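Irkach Robotics Club - Frequently Asked Questions
Updated September 2026

Who can join?
Any student at Moltside, 14 or older. You don't need to know how to code.
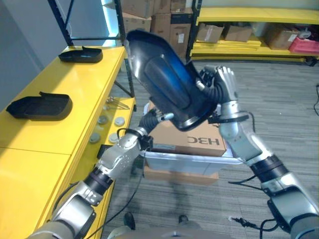
What does it cost?
Dues are $6 a term. Erlinda Salazar takes sign-ups.

How big are the teams?
Each team has three people - one drives, one logs, one watches the stop button. 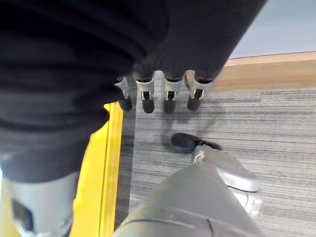
Can I work on the robot alone?
No. Tsz-kin Ho or another trained member has to be there.

What is the December task?
The Mikow round is a two-handed parts handoff.
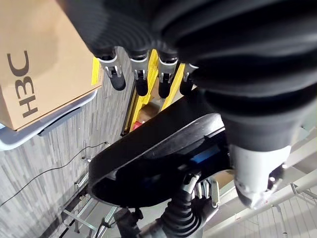 Scoring is by clean handoffs, and a dropped part scores zero. Practice with the glossy black housing first. The fingertips are black rubber, so wipe them down before each run.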